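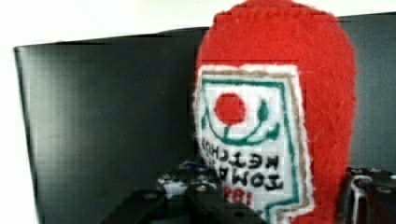

最終更新:6月18日

手首カメラ付きグリッパーを2台、同じ机で比べる手順

Fumcombe作業場メモ/所要時間:半日と書いてあったら、一日あけておくこと

グリッパーのカタログには、たいてい金属の円柱をつかんでいる写真が載っています。円柱は偉いです。硬くて、まっすぐで、毛が生えていません。ところが実際につかませたいものはだいたい柔らかく、輪郭がぼやけていて、どこからが本体なのか本人もよくわかっていないような形をしています。

このページでは、Tiksideの平行開閉グリッパーとSurnineの適応指グリッパーを、Roblesのコントローラーにつないで比べたときの手順をまとめます。対象物は毛羽立った赤いケチャップボトル形の布もの。フェルトのような手触りを想像してもらえば、見た目とはだいたい合います。他社のハンドでも流れは同じですが、コネクターの向きまでは保証しません。同じ会社のハンドでも保証しません。

用意するもの

・比べるグリッパー2台と、それぞれの取り付けプレート
・手首に付ける小型カメラ(両方で同じ個体を使い回す)
・Roblesのコントローラー、ネットワークケーブル、予備のケーブル
・毛足のある対象物をひとつ以上
・無地の暗い色の板。背景に立てる
・六角レンチ一式。一本足りないのが標準仕様
・交換用の指パッド。うちで買ったものは一組3,650円でした

指パッドは先に買っておいてください。試験の途中で片方だけすり減ると、そこから先の記録は「新しいパッドと古いパッドの比較」に化けます。それはそれで立派な試験ですが、やりたかったのは別の試験です。

手順1 カメラを先に決める

ハンドより先にカメラの位置を決めます。逆の順でやると、ハンドがきれいに付いたあとで、カメラの行き場がどこにもないことに気づきます。

両方の指先が画面の下に入り、対象物の根元がその間に来る角度を探します。冒頭の一枚では、ボトルの左右に黒っぽいハンドの部品があり、赤い布がその間を下まで続いています。この構図なら、指が布に近づいていく様子を左右とも追えます。指先がまったく写らない角度にすると画面はすっきりしますが、すっきりした画面からは何もわかりません。

固定ねじを締めたら、アームを待機姿勢と把持姿勢の間で何度か往復させ、同じ場所に同じものが写るか確かめます。ケーブルが突っ張るのはたいていこの段階です。突っ張らなかった場合は、本番で突っ張ります。

手順2 左右の向きを確かめる

地味な項目なので飛ばしたくなりますが、飛ばすと午後が消えます。

文字の入ったものを一度写し、画面で読んでください。冒頭の一枚では「KETCHUP」が左右逆さに並んでいます。トマトの丸い赤だけを見ていると、鏡像かどうかはまず気になりません。丸は裏返しても丸いからです。文字は親切に教えてくれます。

確認したら、次の三か所の設定を紙に書き出します。

カメラ本体の反転設定
コントローラー側の表示設定
記録ファイルに書き出すときの設定

このうち二か所で反転が有効だと互いに打ち消し合い、見た目は正常になります。そして片方を誰かが善意で直した瞬間、ロボットは右へ寄せるべきところを堂々と左へ寄せます。反転を使うなら一か所だけにして、どこで使ったかを記録の一行目に書くのがおすすめです。一行目以外に書いたものは、あとで読まれません。

試験中の設定変更も禁止にしておきます。途中で見やすくしたくなったら、見やすさを我慢するか、最初からやり直すかを選んでください。

手順3 背景と明かり

背景には暗い無地の板を立てます。赤い毛羽は白い壁の前だと細い繊維が明るさに負けて消えがちですが、暗い板の前なら輪郭に沿って浮いた毛まで見えます。輪郭抽出のソフトにとってはありがた迷惑でもあり、毛の先まで律儀に本体だと言い張ることがあります。その場合は閾値を上げる前に、露出を一段下げてみてください。

つや消しの板を選んだつもりでも、斜めから光が当たれば薄く光ります。板に妙な筋や照り返しが出たら、照明を動かすより板を少し回すほうが早いです。照明のほうは動かすと全部やり直しになるので、机の脚に位置を書いたテープを貼り、以後は家具だと思って触らないこと。

手順4 把持の設定をそろえる

Roblesの画面で、両方のハンドについて次を入力します。

開き幅:対象物の一番太いところに、指一本ぶんの余裕
接近速度:初期値の半分
力の上限:初期値のままにせず、最小から上げる
停止条件:力と位置の両方を有効

初期値は円柱のために書かれています。布ものに初期値の力をかけると、把持は見事に成功し、ボトルは砂時計になります。成功率の欄だけ見ると大変優秀です。

Tiksideは指が平らなまま閉じるので、触れた場所がわかりやすく、値も追いやすいです。かわりに、当たりどころが少しずれると布を横へ押し出します。Surnineは指が形に沿って曲がり、丸みのある肩のような部分にもよくなじみます。なじみすぎて、開くときに毛を数本連れて帰ってくるのが難点でした。どちらも説明書には「柔軟物対応」とあります。柔軟なのは主に使う側です。

力は少しずつ上げ、持ち上げて落ちなくなった値のひとつ上で止めます。二台で同じ数値に合わせる必要はありません。表示の単位が同じでも、指の形が違えば布への効き方は変わります。そろえるのは「落ちなくなった値のひとつ上」という決め方のほうです。

手順5 回数を決めてから始める

一条件につき12回。対象物五種類をハンド二台で行い、最後に一条件だけ、ハンドを外して付け直してから再測します。合計132回です。

回数は始める前に決め、紙に書いて壁に貼ります。途中で決めると、ひいきのハンドがうまくいったところで手が止まります。自分にはひいきなどないという人ほど、止まるのが早いです。

一回ごとに残すのは、次の項目だけにしました。

つかめたか
持ち上げて所定の高さまで行けたか
置いたあと、対象物の向きが変わったか
指に毛が付いたか
ひとこと

最後の「ひとこと」欄は削りたくなりますが、残してください。表計算の列には「なんか嫌な音」という項目がなく、原因の手がかりはだいたいその辺りにあります。

対象物の置き位置は、机に貼った薄い型紙に合わせます。正面にラベルのようなものが付いている場合は、毎回同じ向きに。毛足のある布と刺繍らしい面では滑り方が違うかもしれないので、向きを変えて試すなら、それは別の条件として数えます。「だいたい正面」は条件名になりません。

手順6 付け直しの再測

いちばん面倒で、いちばん役に立ったのがこの一条件です。ハンドを外し、お茶を飲み、付け直して、同じ対象物でもう一度測ります。設定には一切触りません。

うちではSurnineのほうで成績がはっきり落ち、原因は取り付けプレートのねじの締め順でした。対角に締めるようにしたら戻りました。説明書に図入りで書いてあったことは、記録の二行目に書いてあります。

よくあるつまずき

指が閉じきる前に停止する
毛先に触れただけで接触と判定されています。位置の停止条件が先に効いていないかも見てください。感度を下げるときは両方のハンドで同じ手順を踏みます。

画面では中央なのに、いつも片側へ押してしまう
手順2へ戻ってください。戻りたくない気持ちはわかりますが、戻ってください。

カメラの映像が途切れる
予備のケーブルに替えます。直ったら元のケーブルは捨てるか、結び目を作ります。箱に戻すと8月ごろにまた会います。

ねじが一個余った
どの段階で余ったかを思い出せない場合、そこまでの記録は参考値です。

どちらを選んだか

普段使いにはTiksideを残しました。布ものに限ればSurnineのほうが持ち方は優しいのですが、指の間の毛を取る作業が一条件ごとに挟まり、これが地味に長い。柔らかいものだけを専門に扱う机なら逆の選び方になると思います。

Roblesの設定ファイルは、ハンドごとに名前を分けて保存してください。うちの共有フォルダーには現在「最新」「最新2」「本当の最新」があり、動くのは「最新2」です。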